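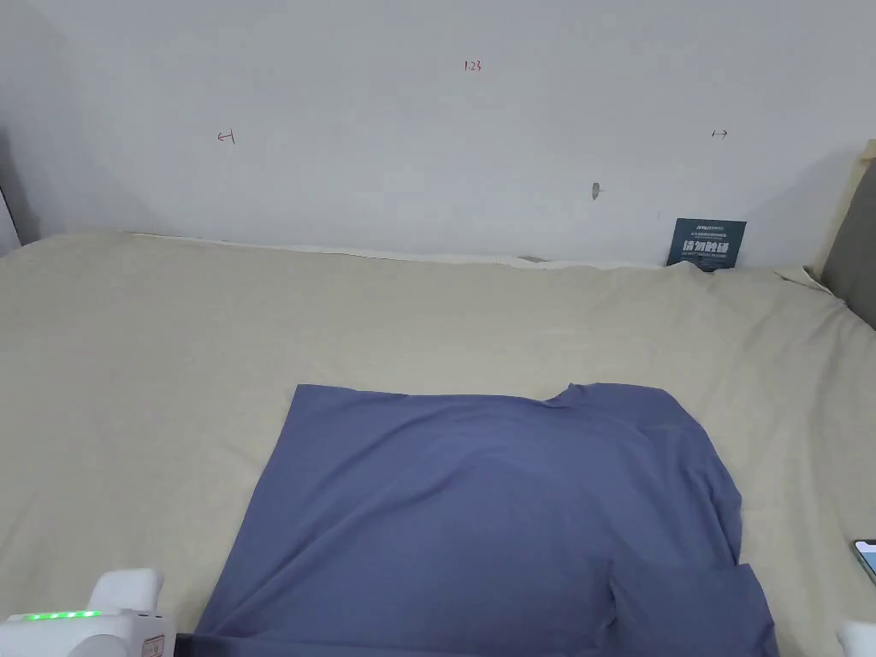

Aro Residence Laundry Portal
Support Request: Garments listed as "Unassigned" after import
Opened: 2020-12-29
Submitted by: Residence Services Office, Tsolakis House
Assigned to: Vuvton Support, Laundry Systems
Priority: Normal, raised to High at Entry 3
Status: Resolved, pending follow-up by the client

Summary of the request

Tsolakis House provides personal laundry service to some 400 residents. Clothing is collected from resident rooms, washed off site by Sisik, and returned to the rooms folded. Each garment carries a heat-sealed label with a number, and the number is matched to a resident in the Aro portal. When Sisik scans a garment, the portal should show the resident's room and the return shelf.

The Residence Services Office reports that a large number of garments now appear in the portal as "Unassigned." The labels on the garments are intact and can be read without difficulty. The residents concerned have active accounts. Staff have been sorting returned clothing by hand, and several residents have received clothing that belongs to a neighbor.

The office states that the portal worked as expected until the yearly room changes were entered. No similar problem was seen during the September intake, when most of the current labels were issued.

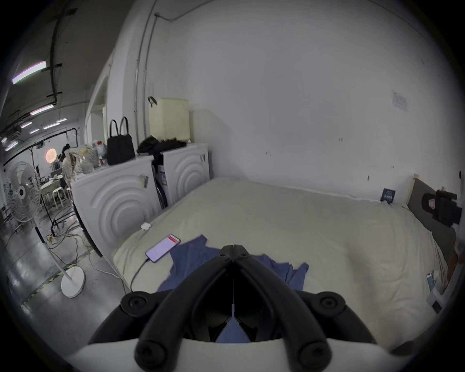 Information requested from the client

Vuvton Support asked the office to supply the following before work began:

The version of Aro in use, as shown on the sign-in page.
The file used for the most recent import, in the same form in which it was uploaded.
The import report for that file, including any lines marked as skipped.
The label numbers of several affected garments, typed from the labels themselves and not copied from the portal.
A note of any change to scanners, label stock, or staff permissions.

The client replied that the portal is running Version 2 and that no equipment had been changed. The import file and report were attached. The report listed no skipped lines and ended with the message "Import complete."

Troubleshooting log

Entry 1. Vuvton Support
Reviewed resident accounts for the affected rooms. All accounts are active and carry the new room assignments. Asked the client to search for an affected label by resident name instead of by number. The search returned the garment under the correct resident. The same garment remained "Unassigned" when its label was scanned.
Result: The garment records are present in the portal. The fault appears to lie in matching the scanned number to the record.

Entry 2. Vuvton Support
Asked the client to sign out at all stations, clear the stored session, and repeat the scan. Asked Sisik to do the same at the receiving counter. Both locations reported no change. Sisik added that labels belonging to its other clients were scanning correctly on the same equipment.
Result: Scanner fault is unlikely. No further work on hardware is planned at this stage.

Entry 3. Residence Services Office
The number of misdirected garments has increased. The office has suspended automatic shelf assignment and is holding all unidentified clothing in the linen room on the ground floor. Residents have been notified by letter that returns will be delayed. The office requests that the priority be raised.
Result: Priority changed to High. The ticket was moved to the data team.

Entry 4. Vuvton Data Team
Compared the import file with the label numbers typed by the client. Every affected label begins with a zero. In the import file the leading zero is missing from each of these numbers. Labels that begin with any other digit are correct in the file and scan normally.

The client confirmed that the resident list had been exported from Aro, opened in a spreadsheet program to update the rooms, saved, and imported again. The spreadsheet program had treated the label column as ordinary numbers and removed the zeros on opening. Aro accepted the shortened numbers because the Version 2 import does not check label length.
Result: Cause identified. The file contains 3,423 garment records, and the full set will be replaced so that the history remains consistent.

Entry 5. Vuvton Data Team
Prepared a corrected file from the nightly backup, keeping the original label numbers and adding the new room assignments. Loaded a test batch of 100 records while the portal was closed to users. All records in the batch were accepted. The client scanned a selection of garments from the linen room, and each was shown with a resident and a shelf.
Result: Test batch approved by the client in writing.
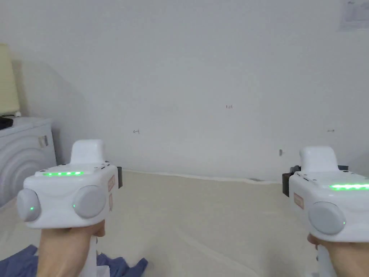 Entry 6. Vuvton Data Team
Loaded the remaining records during the evening maintenance period. The import report showed no errors. A comparison with the backup found no shortened label numbers.
Result: Portal reopened. Automatic shelf assignment remains off until Sisik completes its own check.

Entry 7. Sisik Receiving Counter
Scanned the next full collection from Tsolakis House. Garments were assigned as expected, with the exception of a small group of older labels. These labels were issued under the previous numbering system and were never entered in Aro. Sisik has set the garments aside and will return them to the office in a marked bag.
Result: The older labels are a separate matter — they are not connected to the import. The office will relabel the garments on site.

Entry 8. Residence Services Office
Automatic shelf assignment was turned back on. Clothing held in the linen room has been scanned again and sent to resident rooms. A few items without any label remain unclaimed and will be kept at the front desk under the usual lost property rules.
Result: Client agrees that the reported fault has been corrected.

Instructions for future imports

The office is asked to follow these steps whenever the resident list is changed outside the portal.

Export the list from Aro using the "Text columns" option.
Open a blank spreadsheet first and bring the list in through the program's import command. Do not open the exported file by double-clicking it.
Set the label column to Text before the data is loaded.
Make room changes only. Leave the label and garment columns as they are.
Save a copy of the original export in the shared folder until the next collection has been returned.
After the import, scan several garments whose labels begin with zero. Report any "Unassigned" result to Vuvton before the collection leaves the building.

Room changes for a single resident should be made directly in the portal and do not require an import.

Labeling of garments at the residence

Garments to be relabeled should be laid flat on a clean surface. T-shirts and other tops are labeled inside the back of the collar, below any existing care tag. The old label is to be left in place until the new one has been entered and scanned — once removed, its number cannot be recovered from the fabric. The type and main color of each garment should be entered in the description field, using the standard list. A short entry such as "T-shirt, short sleeve, blue" is sufficient.

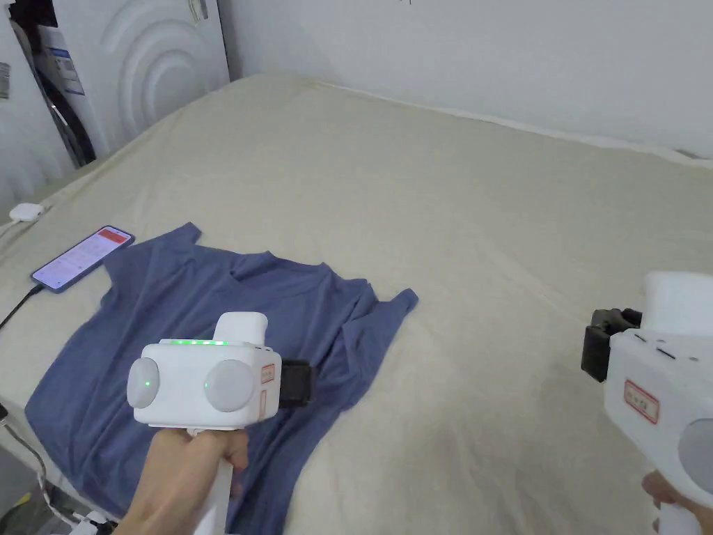

Blue short-sleeved T-shirt on a bed with a pale beige sheet.

Open items

Vuvton will add a label length check to the import screen. The change has been accepted for the next maintenance release, and the client will be notified when it is installed.

The Residence Services Office will confirm when relabeling is complete and will send Sisik an updated list of retired numbers.

Claims from residents for clothing that was delivered to the wrong room are handled by the office under the housing agreement and should not be added to this ticket.

The ticket will close automatically if no reply is received from the client after the next two collections.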